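Why Do Metal Bins Get So Scratched?

Big metal bins have a tough job. Stuff goes in, stuff comes out, all day long. Bars, blocks, bolts. And every bump leaves a mark! 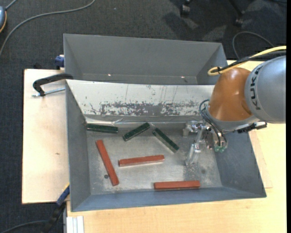
So what is a scratch anyway? A tiny groove. Something hard drags across something a bit softer, and a little bit gets pushed aside or scraped off. Try it with two old coins (ask first). The harder one wins.

Paint and coatings

Lots of metal things wear a coat. Like you in January. The coat can be paint or a kind of plastic, and it helps keep water and air away from the metal. Why bother? Rust! Iron and steel go rusty when water and air get at them. But coats are thin, so they scrape off in the busy spots first — low down on a sloping side, say, where things slide and knock.

Why do the sides slope?

Some bins have straight sides, some lean. A leaning side is like a playground slide. Things that land on it slip down to the floor of the bin, so less gets stuck up at the edges. Handy when you want to reach everthing.

Why do bars land all crooked?

Drop a handful of pencils in a shoe box. Go on. Some lie flat, some point at each other, one ends up sideways. Long things tip and roll when they land, and the way they bounce is realy hard to guess. Even if you drop them 100 times you won't get the same pattern twice.

Try it at home

You need: a shoe box, 9 pencils or crayons, paper. Drop them in. Draw where they land. Do it again — does any pencil land in the same spot?

Next page: rust, and how to make some in a jar.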